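**Dust filters on older towers – worth it?**

**pluminton_pc**
I look after 25 desktops for a small office in Bruvik. Most are old Dell towers. I blow them out every October. Would stick-on mesh filters over the front vents let me skip a year?

**stasura88**
No. Mesh cuts airflow on those cases and the fans get loud. I tried it on 8 machines and took it all off again after 2 months.

**ribbon_cable**
Disagree. Ours run quieter since we fitted them, but you have to vacuum the mesh every Saturday. If it clogs, you're worse off than before.

**pluminton_pc**
Every week is more work than I do now. Inside of a Dell tower with the side open:
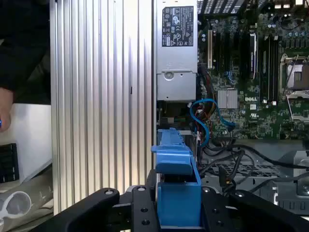
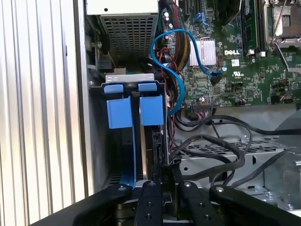
*Dell desktop tower, side open, ribbed silver panel on the left in both.*

**stasura88**
Leave the power supply closed and hold the fan blades still while you blow air. Otherwise, once a year is fine.

**pai_desk**
Depends on the floor. Carpet – twice a year. Hard floor, once. Getting them up off the ground did more for us than any filter.

**pluminton_pc**
It's carpet. I'll price some stands.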